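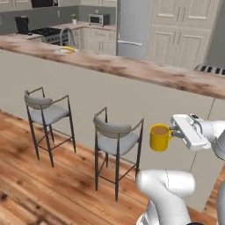

Bahnplanung mit Orientierungsgrenze: Stand im März

Im Rahmen des Vorhabens Indis wurde der Planer für den Transport offener Gefäße überarbeitet. Die Erprobung erfolgt bis auf Weiteres ausschließlich in der Simulation. Als Referenzaufgabe dient der gefüllte gelbe Becher, der am Henkel gegriffen und an der Kücheninsel mit den beiden Barhockern vorbeigeführt wird.

Die bisherige Fassung behandelte die Neigung des Bechers als Kostenterm. In engen Passagen nahm der Optimierer daher Kippwinkel in Kauf, die für eine Flüssigkeit nicht vertretbar sind. Seit Version 7 gilt die Neigung als harte Nebenbedingung und wird an jedem Stützpunkt der Bahn geprüft. Von 1394 berechneten Bahnen wurden 114 verworfen, überwiegend wegen zu geringen Abstands zu den Rückenlehnen.

Die Kollisionsgeometrie der Hocker ist derzeit als einfache konvexe Hülle hinterlegt. Manon Gauthier hat hierfür eine feinere Zerlegung vorgeschlagen, die nach derzeitigem Kenntnisstand die Rechenzeit erhöht. Über die Übernahme in den Hauptzweig wird am Freitag entschieden.

Die Konfigurationsdateien sind im internen Verzeichnis Prekside unter der Vorgangsnummer 2720 abgelegt. Rückmeldungen zum Planer nehme ich dort gern entgegen.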